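4.2 Mixed and matched bowls in the household inventories

The inventories gave us more bowls than any other kind of tableware. Of the 232 households that filled in the form, almost all listed bowls in more than one place: a kitchen cabinet, a drying rack, a shelf in the hall, a box from the last move. Plates were kept together and were described together, often in a single line. Bowls were listed one at a time, with notes on where they came from and what they were used for.

We had expected color to follow the set. A household would buy one set, lose pieces of it, and fill the gaps with whatever was on sale. The forms from Rikivach fit this pattern fairly well. The forms from Geltska did not. There, people often held on to one color over many years and through several changes of shape and maker. A large serving bowl might be bought first and smaller bowls in the same color added later, sometimes by a different member of the family. The result looks like a set and is called a set by its owners, but it was never sold as one. We call this a color group, to keep it apart from a boxed set.

Color groups were easier to keep up when the color was plain. Muted greens and browns could be matched from one shop to the next without much trouble. Patterned bowls could not, and when a patterned bowl broke the rest of the group was usually moved to a back shelf. Size mattered less than we thought. Respondents accepted large differences in height and width as long as the color was close (Figure 2).

Figure 2. Green bowls of different sizes, the largest with a wide rim and a narrow foot. Purple bowls are behind it. 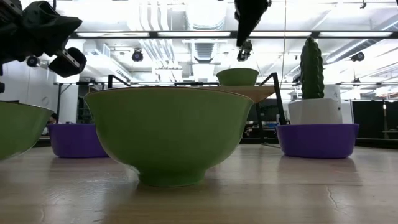
Radosław Makowska objected to the term when he read a draft of this section, saying that a color group is simply what most families have always owned, and that the boxed set is the odd case that needs a name. He added that his grandmother's kitchen had held nothing but brown bowls and that she would have been puzzled to hear them called a group of any kind. We have kept the term for use in the tables but agree that it should not suggest something new or rare.

A second point concerns households with more than one color. When two color groups were present, they were rarely used together at the same meal. One was for daily use and the other for guests, or one belonged to the adults and the other to the children. In shared apartments the split followed the tenants. Several forms from shared apartments gave the name of a person next to each color, and when that person moved out the color left with them, apart from a stray piece or two that nobody claimed.

Blue was the exception. Blue bowls turned up in daily use, in guest use and in storage, and respondents were less likely to say whose they were. It may be that blue was simply the easiest color to buy during the years in question. The sales lists kept by the Dalent shop, which cover 594 orders, show more blue than any other color, but they leave out market stalls and secondhand sales, so we do not lean on them. The forms also mention what the blue bowls stood on more often than for other colors: a tablecloth, a tray, bare wood (Figure 3). We have no explanation for this and report it only so that others can check it in their own material.

The form itself may have shaped some of these answers. It asked for color before it asked for origin, and a respondent who had just written "green" on five lines in a row might well start to see a group. Marta Tymoshchuk reversed the order for some 40 of the later forms. Color groups still appeared in those, although the notes on them were shorter and fewer respondents used the word "set." The July forms used the first order throughout and should be read with this in mind.

Figure 3. Blue bowls on a light table made of narrow wood strips.

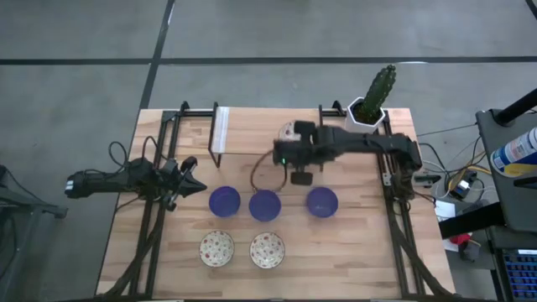 4.3 Breakage and replacement

Respondents were asked to list any bowl broken within the past 2 years and to say what, if anything, had replaced it. Chips were counted separately from full breaks. Many households went on using chipped bowls for dry food or for keys and coins, and they did not see these as needing replacement. Fully broken bowls were replaced slowly, and the most common answer in the last column of the form was "not yet."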